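Home Stories Garden Notes Archive Contact

Last updated: Wednesday, September 11, 2019

THE SMALL TOOLS

The bus to Carkbridge left at 4. Emilian had the whole morning, then he had an hour, then he had his coat on and nothing packed.

Typical.

His uncle's things were to be out by tonight. Horațiu Buzatu wanted the keys back and had called twice, the second time just breathing, then "well?" Well what. Well, the big stuff was gone, the bed, the good table. What was left was drawers. String, seed packets, a tobacco tin of washers. Twenty-six years of Senar Street and it came down to drawers.

And the garden tools. Not the real ones, the spade and the fork had gone to Horațiu back in May, no argument. The small ones. The ones his uncle used for the window boxes after his knees went. Wooden handles, painted blades, the kind you'd buy for a kid. He'd been a big man. He used to sit on an upturned crate with one of those in his fist like a teaspoon, scraping at the soil, cursing in two languages.

Emilian went through them fast. Pot, tools, pot. Standing up or lying flat? He put them in the pot. Took a couple out again. Looked at the clock.
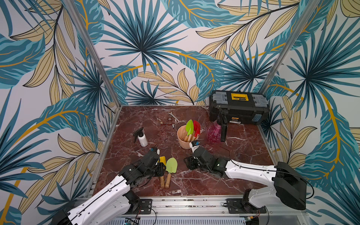
Which one do you keep, if you can only keep one?

The green one, the trowel, since it fits a coat pocket and the handle sits right in the hand.

He said that out loud, to the drawers. Then he felt stupid and went to look for newspaper.

There was no newspaper. There was a calender from Iordache, the hardware place, free with any purchase, every page still on it. He tore off January. Tore off February. The trowels got a month each. The yellow-headed one got May, which seemed fair, May was when the beans went in, and his uncle always did the beans himself. Thumb in the dirt, bean, thumb, bean. No talking till the row was done.

On the back of June there was writing. Pencil, small.

Rent 2,192. Paid. Call E. about the tomatos.

He turned it over. Turned it back. E. was him. Had to be him. When was that? He tried to think of a call about tomatoes and couldn't get one. There'd been calls. He'd been at work, or on the stairs, or about to call back. He was always about to call back.

The phone went. Horațiu.

"You're done?"

"Twenty minutes."

"You said that at lunch."

"Did he ever say anything to you about tomatoes?"

Long quiet. A truck going by on Horațiu's end.

"He said they split," Horațiu said. "Too much rain. He said you would know what to do."

"I don't know anything about tomatoes."

"No. I told him that." Then, "Bring me the keys, Emilian. Have some soup. There's a later bus."

He sat down on the crate. It was lower than it looked. From down there you could see right along the sill to the box at the end, the one everybody had forgotten, and a stalk in it, brown mostly, leaning on a stick. He unwrapped the green trowel. January went on the floor.

The soil was hard on top. He scraped. Cursed a bit, in one language. Underneath it came up darker and the smell came with it, and he stopped looking at the clock.

At ten to five he locked up. Keys in one pocket, the trowel in the other, June folded round the blade. He had the pot under his arm with the rest of them rattling in it, and the window box against his chest, dirt down his coat, and he had to go down the stairs sideways the whole way.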